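Relatório de projeto – Economia Doméstica e Materiais
Esponja ou palha de aço? Uma comparação dos utensílios de lavar loiça
Autores: Trygve Lindqvist e Ingvild Kvam
Entregue em 14 de junho de 2019

1. Ponto de partida

O tema foi-nos atribuído, não o escolhemos. O enunciado pedia que mostrássemos «qual o melhor utensílio para a lavagem manual da loiça», e a palavra «melhor» incomodou-nos desde o primeiro dia. Melhor para quê? Uma travessa com queijo queimado e um copo de água têm pouco em comum, e os folhetos que lemos tratam-nos como se fossem a mesma coisa.

Um desses folhetos, o da loja Gekara, promete que a esponja revestida a rede «remove tudo sem riscar». Outro, distribuído pela Lindholm, diz quase o mesmo da palha de aço, com uma nota em letra miúda a excluir antiaderentes, vidro e esmalte. Depois de tantas exclusões sobram poucas peças na cozinha. Decidimos por isso tratar as duas promessas com a mesma desconfiança.

2. Como trabalhámos

Lavámos 112 peças ao longo de 6 sessões, na cozinha da residência Tunstead. Eram pratos, tachos, tabuleiros de forno, talheres e alguns copos. Cada peça foi suja com uma de cinco misturas: arroz colado, molho de tomate, ovo, gordura fria e açúcar queimado. Pesámos 300 gramas de cada mistura por sessão e deixámos secar durante a noite.

Um de nós lavava, o outro avaliava sem ter visto a lavagem. A escala ia de zero a cinco, e aqui começa o primeiro problema: nas sessões iniciais a Ingvild dava sistematicamente notas mais baixas do que o Trygve. Só a meio combinámos o que significava um «três». As notas anteriores ficaram na tabela, mas não lhes daríamos muito crédito.

A lavagem foi feita em bacia e não com a torneira aberta, para gastar sempre a mesma água. Usámos o detergente Nultatia em todas as sessões. Não testámos outro, pelo que uma parte do resultado pode dever-se ao detergente e não ao utensílio.

Para esfregar havia dois materiais: o esfregão de palha de aço, um emaranhado de fios metálicos encaracolados, e a esponja amarela coberta por uma rede brilhante, de furos pequenos. Junto da bacia cor-de-rosa pusemos um pano azul às flores.
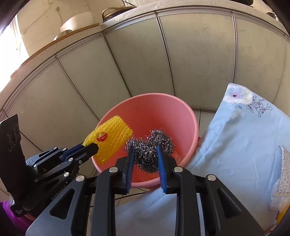 3. Resultados

No arroz e no ovo, a palha de aço ganhou com folga nos tachos de inox. No açúcar queimado também, embora nenhum dos dois materiais tenha chegado à nota máxima sem uma segunda passagem. Na gordura fria a diferença foi tão pequena que não a consideramos diferença nenhuma. Com o molho de tomate a esponja saiu-se melhor, sobretudo nos pratos.

Quanto aos riscos, a palha marcou dois tabuleiros e o fundo de um tacho. A esponja não deixou marcas que conseguíssemos ver, o que é menos do que dizer que não riscou. Não tínhamos lupa, e a luz da cozinha ao fim da tarde não ajuda.

A rede da esponja segurou bagos de arroz nos furos e foi preciso sacudi-la várias vezes. A palha largou fios na bacia. Apanhámos os que vimos, mas quem lave talheres logo a seguir deve passar tudo por água limpa.

4. O que não nos convence

Quase toda a vantagem da palha de aço vem de um só tipo de peça. Se retirarmos os tachos, a média das duas fica praticamente igual. O relatório do grupo do ano passado, que recomendava a palha «para uso geral», testou apenas tachos – e isso não aparece no resumo.

Também não medimos a força com que se esfrega. O Trygve carrega mais e ficou com a maior parte dos tabuleiros, por simples divisão de tarefas. Uma repetição séria teria de sortear as peças.

Falta ainda o tempo. Começámos a cronometrar e desistimos na segunda sessão, porque quem avaliava se esquecia de parar o relógio.

5. Recomendação

Palha de aço no inox com comida agarrada, esponja de rede no resto, e pôr de molho antes de qualquer uma das duas. Suspeitamos que o molho pesa mais do que a escolha do utensílio, mas não o testámos em separado. Ficam em anexo a tabela completa das notas e a lista das peças riscadas, que já foi entregue à residência para desconto na caução.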